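4.2 Who says grace, and when

I went into this part of the study thinking I'd be writing mostly about Sunday worship. Then I read the prayer diaries, all 2,633 entries of them, and people kept bringing me back to supper. Shahnaz Seneviratne and I each coded the full set, and we disagreed a lot at first (mostly over whether a quick "thanks, Lord" over a sandwich counts as a prayer; I said yes!). In the end we tagged 920 entries as table prayers, and I was surprised by how many were said alone.

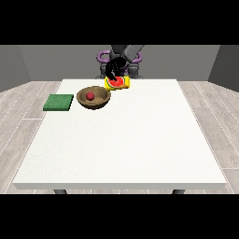
Figure 2. Simulated view of a white table with a robot near the back.

The people who prayed alone wrote longer entries, and they wandered more, from the food to a sick neighbor to an old quarrel with a brother. Families stuck to set words, often a grandparent's. Mridha found much the same thing in his Clurkness interviews, though he puts it down to shyness in front of the kids. I'm not so sure. Several of our parents wrote that they liked the old words and saw no need for new ones, and I'm inclined to take them at their word until we get to the November diaries in Section 5.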